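第2章　訃報を書く

この章でやること。訃報(死亡記事)の組み立て、遺族への聞き取り、確認の順序。弔辞は第5章なので、ここではふれない。

まず型。氏名、年齢、亡くなった日、場所。次に生まれと両親、学校、仕事、結婚。最後に遺族の名と葬儀の案内。地方紙だとだいたいこの順。並べ替えてもいいが、葬儀の日時だけは末尾に置く。読者がそこを探すから。

長さは本文12行まで。はみ出したら趣味の話から削る。役職の列挙も削る。遺族の名は削らない。

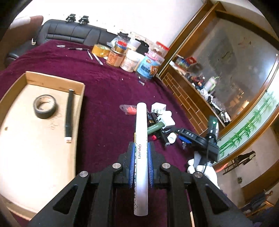 地域文章学科　記録文研究室

聞き取りは電話で2回に分ける。1回目は事実だけ。2回目に原稿を読み上げて、字と続柄を確認してもらう。「長男の妻」か「義理の娘」か、家によって呼び方がちがう。勝手に統一しないこと。旧姓も要確認。

例文1。パークスカ町の元教員、享年96。教え子の談話を入れたくなるが、この原稿では1文だけ。年齢の数え方に注意。享年は数え年で書く家と満年齢で書く家がある。どちらなのか必ず聞く。

例文2。ソニンブリッジの船具店主ヴィク氏。店は創業114年ほど、と遺族の話。「ほど」を取るなら登記か古い看板で裏をとる。弟のシーメン氏が喪主。兄弟の順をまちがえた原稿が毎年でてくる。注意してくたさい。

亡くなった原因は、遺族が書いてほしいと言った場合のみ。「長い闘病の末」も原因のうちに入る。遠まわしな言い方なら無断でよい、ということはない。「眠るように」も同じ。聞いていないなら書かない。

課題。章末の聞き取りメモを使い、訃報を1本書く。提出は8月の初回授業。手書き可。遺族の名のふりがなを忘れずに。採点は構成よりも確認欄を先に見ます。確認欄が空白のものは返却、再提出。

(担当　関口マサル　2025年6月改訂)

2.1　見出しと書き出し

見出しは氏名と肩書きのみ。「惜しまれつつ」は使わない。書き出しの一文に日付を入れるか入れないかは、掲載紙の決まりに従う。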